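I am repairing my grandmother's treadle sewing machine this April and I will write it here in small pieces, so I don't forget what I did. Thread.

First, the machine. It has 224 painted on the bed in gold, no maker name that I can find. Findeleo, the repair shop in my town, thinks it was sold under many names. The head moves well. The table is the sick part.

The belt was dry like old bread. A new leather belt is cheap, but you must cut it yourself and close it with a metal staple. I cut mine too long, then too short. Buy 2 belts.

Hrvoje Spahić asked me yesterday why I don't put a motor on it. With the feet I can stop on one stitch. With my electric machine I always go one stitch too far, and then I must turn the wheel back by hand.

Oil: only sewing machine oil, the clear one. My grandmother used cooking oil for years and it became brown glue. I cleaned it with a cotton cloth and a lot of patience, two evenings for the shuttle area alone.

Tension. If the loops are under the cloth, look at the top thread first. I lost one full evening adjusting the bobbin case, and the top thread was outside of the discs.

Shagufta Mengal sent me a scan of a Cokthorpe booklet from her aunt. The drawings are very good. The English is older than my English, and I had to look up "presser bar" and "feed dog" (I love this one).

The pedal was still knocking on every turn. I thought the rod was bent. It was the place where the rod meets the pedal, there was no soft part left between metal and metal.
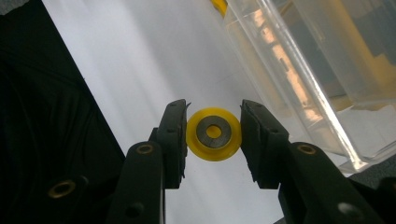
My question for the people who know treadles is what to use in such a joint. Felt, leather, plastic? I am reading about all of them. I like the idea of a small ring like this yellow plastic one, with the gray metal washer set in its face and the yellow continuing inside the hole, so a rod would not touch the metal. But maybe for an old pedal leather is more correct.

Farzana Satti answered me already: leather, with a bit of wax, and change it every 2 years. Bushra Siddiqui says felt. They are sisters-in-law and I will not choose between them in public.

For now I have folded leather in there, from the end of the belt I cut too short. The knocking is much less. I sewed one pillow cover in the color of mustard and the seam is almost straight.

Next is the drawer on the left side, it does not close. If somebody has the small wooden knobs for a Gillholm table, please write to me.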